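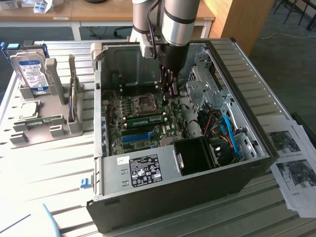 Plida: a word list and spelling set for old recipe cards

README, third release

Plida is a collection of transcribed household recipe cards, typed up line by line, with a word list that matches old or odd spellings to modern ones. If you have ever tried to search a pile of scanned cards for "courgette" and found nothing, you'll know why we got so excited about making it!

The set began with a shoebox that Hamish Hoani inherited from his great-aunt, and it grew quickly once other families heard what he was up to. It now holds 200 cards from 15 households, and the handwriting runs from beautiful copperplate to something closer to knitting.

What you get

cards.csv has one row per card: a card number, the household code, the title as written, and a rough decade where the family could give us one.
lines.csv has one row per written line, in the order it stands on the card. Crossings-out are kept in square brackets (some of the best bits are in there, so please don't strip them out before you've had a look).
words.csv is the spelling list. The first column is the word as written, the second is the modern form, and the third says who checked it.
measures.csv covers the 55 different ways our writers put down an amount. "A good shake" and "butter, walnut" both have a row.

How the typing was done

Every card was typed twice by two different people who hadn't seen each other's version. Florante Belmonte then compared the two and settled the differences, with a phone call to the family where he could get one. There are 47 lines that we never agreed on. They are marked "unsure" in the last column of lines.csv, with both readings given, and we would love to hear from anyone with a better guess.

We kept the writers' own punctuation, or the lack of it. Oven settings are left alone too, so expect "moderate", "slow", "gas 4" and one "hotter than for scones".

Things to watch out for

Puddings are wildly over-represented. People keep cake recipes and cook their dinners from memory, so please don't use Plida to say anything about what a family ate in a week.
Household codes H03 and H11 are cousins and share several recipes, almost word for word. If you are splitting the set for testing, keep those two together.
Brand names have been left in. Names of neighbours have been cut to a first initial, so "Mrs T's chutney" is as full as it gets.
Some cards stop halfway through the method. We checked the backs.

Changes in this release

Added the Maglaya cards, all jams and pickles, and all in green ink.
Fixed a muddle where "tsp" and "tbsp" had been swapped on four cards (sorry to anyone who made the ginger loaf).
The decade column now takes a blank, where it used to say 0.

Using it

You may copy, share and change the set for any purpose, as long as you mention Plida and pass on the same terms. The families agreed to this in writing and were lovely about it.

Corrections are very welcome. Send the card number, the line number and your reading to Teodoro Cruzado, who looks after the word list and is working through the suggestions that came in during May. If you cook something from the set, send him that as well. The lemon one on card 112 is superb, but it needs a bigger tin than it says.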